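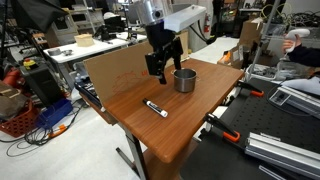
Pot, marker, wood top. The table at Villca in September.

She has 14 minutes, she says, then a delivery. So we start with the table.

"I wanted wood. Everything else in that room is metal or white and your eye gets tired." The top is reddish-brown, plenty of grain, and it came out of a closing-down sale at Brendden. She paid 26 dollars for it. Carried it up herself, badly, one leg at a time on the stairs.

Looking after tables isn't her whole job at Villca. It's the part she gets asked about though. What goes on top, what comes off, who put a mug there. She has views on mugs.

"A mug leaves a ring. A ring is forever. Coffee goes on the windowsill in the hall, I don't care who you are."

Does she oil it? Twice a year. Thin coat, old T-shirt, leave it overnight. She tried a wax once and hated it, everything slid. Went back to oil the same week.

The pot is small, stainless steel, with a rolled rim and a little handle on the side. She likes it for being plain. "You can knock it over and it's still a pot." She bought a set of 7 from the Prarach catalog and they've been drifting off to the kitchen ever since. One had soup in it last winter. She's still annoyed.

And steel shows everything, fingerprints mostly. Her method is warm water, a drop of dish soap, dry it right away with something that doesnt shed. No scouring pads. She says this twice. 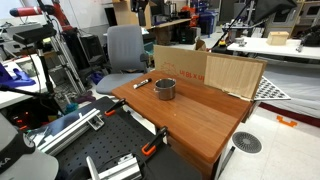

A reader of our last issue wrote in to say that markers should never be allowed near a wood table at all, caps or no caps, and that pencil does the same job. We put that to her. She laughed for a while.

"Pencil on steel? Good luck." Her rule is cap on, always, the second you stop writing. Rubbing alcohol on a cotton pad for accidents, test it underneath first, and don't scrub across the grain. There's one mark she never got out. She wouldn't show us where.

Then the cardboard. She gets heated about cardboard, in a good way. Old boxes flattened and stood up along the back of the table, printing and all. People keep offering to buy her something nicer.

"I could spend 1000 dollars on a proper screen. Or I could walk down to the loading dock." Boxes bend in damp weather, so she swaps them when they start to lean. The old ones go in recycling at Brillent, across the yard, who take them flat and un-taped. Un-taped is the hard part, apparantly.

The lighter wood board beside it was an offcut. No story, she says. It was the right height.

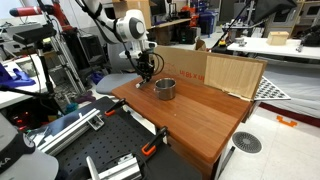
Cardboard at the back of the table, lighter panel on the right.

Clamps, quickly, she's checking her phone now. The orange-and-black ones. "Buy more than you think. Then hide two." She wipes the jaws before they go anywhere near wood, grit in a jaw will dent a top faster than dropping something on it. Also don't overtighten. Also put them back.

Anything she'd change? The edge of the table. It's thick and she'd like it rounded over a bit, she catches her hip on it. Has meant to do it for a year. Sandpaper's in her drawer, she showed us the sandpaper.

Delivery's here. More boxes, she says, and goes down to look at them.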